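Pruvix übernimmt Vertrieb von Neseo-Schneidbrettern

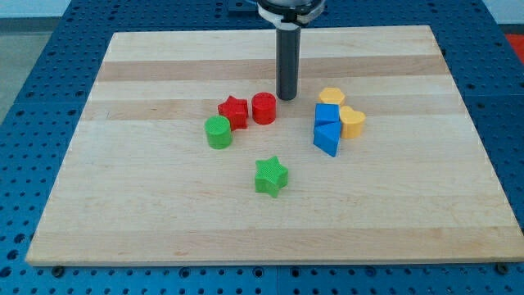

Ab Januar im Handel. Moven, Hersteller der Küchenserie Neseo, gibt den Vertrieb im Süden an Pruvix ab. Vertrag läuft vier Jahre, Option auf Verlängerung. Beliefert werden zum Start 80 Fachgeschäfte, weitere in Verhandlung.

"Lieferzeit war bisher unser Problem, das wird jetz besser", so Kumaresan Kurup, Vertriebsleiter Moven. Lager bleibt in Khalaf, Bestellungen bis 8 Uhr gehen am selben Tag raus.

Preise unverändert. Händleranfragen bitte direkt an Pruvix, Preisliste und Pflegehinweise auf Anfage.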